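4.2 Where early money goes, and when it stops

The second-round data covers 15 firms, all of them past the seed stage by September. Coding was done by hand by Raíssa Leite, using the same sheet as in Section 3. Disagreements settled by a second read. No firm was dropped after coding.

Main result first. Investors in the sample moved toward firms with a paying pilot, even a small one. Size of the team did not matter much. Age of the founder, no effect we could find. Pimden had one pilot customer and closed its round before Fulby, which had a larger team and a finished product but no contract. Jerkell sits in between: contract signed, product late, round closed at a lower price than asked.

Follow-on money is a different story. Of the 15 firms, 10 went back to the same investors and 3 of those were refused. In all 3 cases the reason given was slow reporting. Missed monthly updates, mostly, and cost tables that did not match the bank records. None was refused over the technology itself, which suprised us a little.

Regional spread was thin. The Bragança office of Fulby was counted with its parent, see note in Appendix B. Counting it apart moves the pilot effect down but does not remove it.

Hardware and software firms were pooled here. Splitting them leaves too few cases on the hardware side for a test, so only the direction is reported: same sign, wider spread. Hardware firms asked for longer terms. They also burned cash earlier, in tooling and parts, while software firms spent on pay.

Figure 3. Robotics: kitchen counter and sink (a, b), gripper (c).

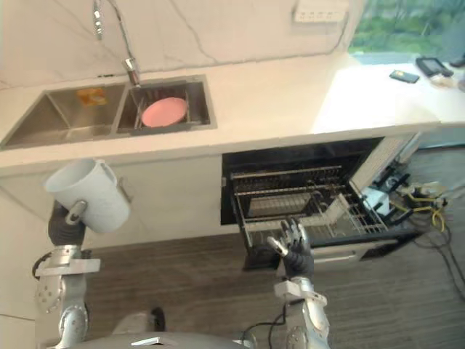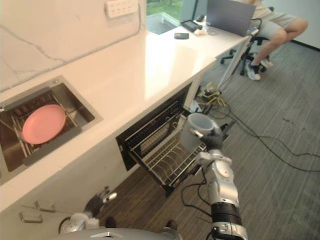
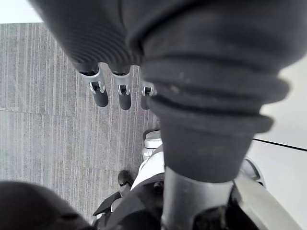 4.3 Limits of the sample

Small sample, already said. Firms that failed before a first round are not in it, so the pilot effect is probaly overstated. Deal terms came from the firms and not from the investors, apart from Pimden, where we had both sides and they agreed. Any deal under 2000 dollars was left out as noise. Exchange rates were fixed at the month of signing.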